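Learning to Pick Up a Toothbrush
The Wedcombe robotics club spends a term at the sink

The task sheet fits on one page. Take the toothpaste and the toothbrush out of the cup, bring them over the basin, put both back. The students of the Wedcombe robotics club have been working on it since the start of term, and their humanoid still has days when it can't get past the first line.

The club calls the project Pistel. It has two parts: a program that lets the robot repeat what it has been shown, and a large pile of practice runs for the program to learn from. The students collect the runs themselves, in pairs, at a full-size vanity with a sink and a faucet.
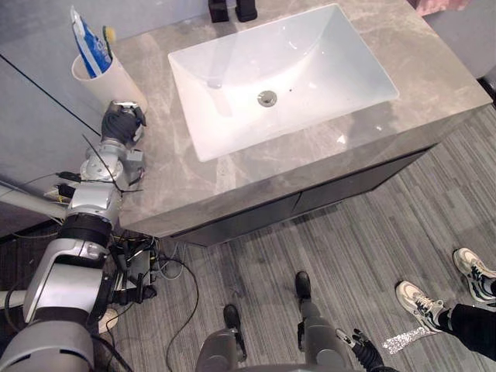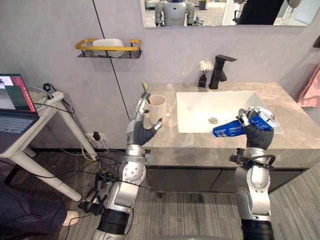
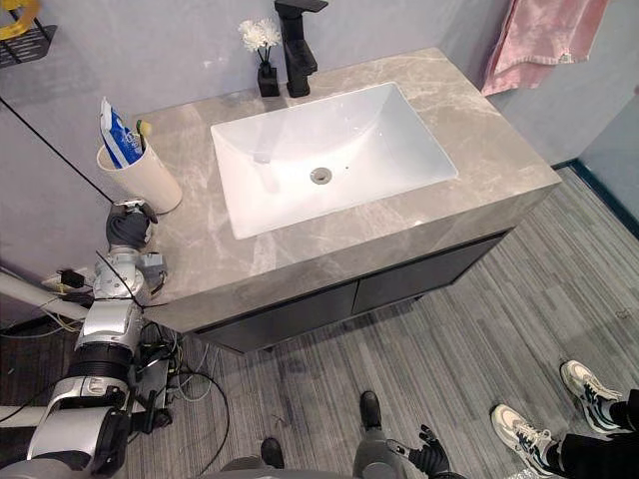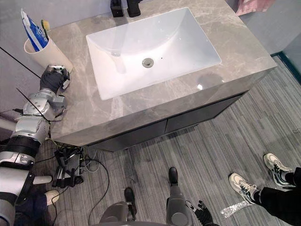

Pistel at the vanity, with the cup at the left end of the counter.

Why not something easier, like stacking blocks? One reader, Umance, wrote to us after our short notice on the club and put the question bluntly. Blocks are easier to score, the letter said, and a student who stacks them badly finds out in a minute, while a student working on a toothbrush can lose a week to a problem in the wrist and think it is a problem in the code. Umance coached a school team for several seasons and would start every beginner on blocks.

The club's members have heard this before, and some of them agree with part of it. New members do spend their first sessions on simple pick-and-place, with foam cubes on a desk. But the group voted last fall to make the bathroom its main project, and the reasons given at the time were practical. A toothbrush is thin. A tube of toothpaste changes shape when it is squeezed. The cup is light and will slide if a finger catches the rim. All three turn up in most homes, and replacements cost very little.

The club set itself a target of 300 good runs before the end of May. By our visit it had 200. A run counts as good if both items end up back in the cup and the cup stays on the counter. Failed runs are kept in a separate folder with a note on what went wrong, and the notes are short: "brush slipped," "thumb late," "hit cup."

Each session follows the same order. One student checks the joints and the cables. Another starts the recording and reads out the run number. After every 3 runs they stop and look over the log, and if the hand has drifted from its starting position they reset it. The students change jobs halfway through so that everyone gets time on both.

Most of the trouble this term has come from the fingers. Closing them too early pushes the cup toward the wall. Closing them too late leaves the hand holding air. The students tried a fixed delay first and gave it up after two weeks. They now set the closing point from the position of the wrist, and the share of good runs has gone up, though they would like more data before they say by how much.

Money is the other limit. The club raised $1,457 this year, most of it from a secondhand parts sale, and spent the largest share on replacement finger cables. A local supplier, Chauke, sells them at a student rate but only in full packs, so the club shares each order with a college group across town.

The work is slow, and a few members have moved over to the wheeled-robot team, which has races to enter. Those who stayed have taken on more of the programming. Two of them are writing a tool that sorts the failed runs by cause, so that the next group can see which mistakes are common and which happened once.

After the 300 runs are in, the club plans to move the cup to the other end of the counter and see how much of the training carries over. Some members expect to start nearly from scratch. The faucet comes after that, if the cables last.

The club shows its work to visitors on 16 Apr 2022. Entry is free, and the failed-run folder will be open to anyone who wants to read it.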